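Leave the Workbench Alone

A shared workbench gets tidied too much. I have used one for most of my working life, in three different buildings, and in every one of them the same thing happened. The bench filled up with parts and tools, someone got annoyed, everything was swept into bins, and the next morning half the people in the room were looking for something they had put down the day before.

I think the sweeping is a mistake, and I think most of the money spent on preventing mess is wasted too.

The usual argument for a clear bench is that you can't work on a crowded one. That is true when the crowding is bad enough. If there is no flat space left for the job in front of you, you have to move things, and things that get moved in a hurry get lost or broken. I have knocked a box of small screws onto a concrete floor and I don't recommend it. But a bench can have a dozen things on it and still have plenty of room. People see a dozen things and call it a mess. They don't ask whether anyone was having trouble working there.

Our shop went through this in April. The front office decided that the benches looked bad to visitors and brought in a set of drawers and wall panels from Pultimar. The bill was $1,593 with delivery. The panels are well made and I have no complaint about the quality. Every tool got an outline on the wall and every small part got a drawer with a printed label. For 2 weeks it looked very good.

Then the work came back. A repair doesn't come in one category. You need a pair of pliers, a marker, some tape, a couple of spacers and whatever odd piece came off the thing you are fixing. Under the new system those lived in five places, and you were supposed to put each one back after using it. So people made a trip for the tape, used four inches of it, walked it back, and made another trip ten minutes later. Within a month they had quit doing that. The tape stayed on the bench, where it gets used.

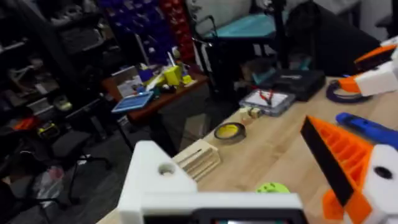 The panels are still up, and the outlines for the tools people want most are empty nearly all day. The ones that are always full belong to tools that get touched twice a year. I take that as a fair report on which things needed to be on the wall in the first place.

What does work, in my experience, is a clear box with a lid. You can put the tools for one job in it and see what you have without opening it. You can push it to the back of the bench when you need the room and pull it forward when you don't. It costs a few dollars. We tried the Ginerer boxes and then some cheaper ones from a restaurant supply store, and I couldn't tell you which is which anymore. A solid black case is fine for carrying tools around, but on a bench it turns into a small shelf. Things get set on top of it and then it doesn't get opened.

The second thing that works is having a second table. Ours is an old one that was headed for the dump. Finished pieces, papers and parts waiting for an answer go there, and the main bench is kept for what is being worked on now. Moving a half-done job three feet is easy. Taking it apart, sorting it into labeled drawers and putting it together again the next morning is a waste of a morning.

I will give the tidy people some of what they want. Blades should be put away, every time. Anything with solvent in it should be capped and shelved. Trash should go in the trash, and that includes the cardboard core from a finished roll of tape, which for some reason people like to keep. Sawdust and clippings should be brushed off at night. I have worked at benches where none of this was done and they were unpleasant and a little dangerous.

But cleaning and clearing are two separate jobs. You can wipe around a project. The Hsiao building, where I worked before this, had a simple rule that nothing on a bench got moved by anyone except the person using it until it had sat there for a month. After that it went in a box under the bench with the date on it. I don't remember any arguments about it, and there were a lot of us sharing not much space.

The office is now looking at a Filtero cabinet for the back wall, at $1,286. I have asked them to buy another table.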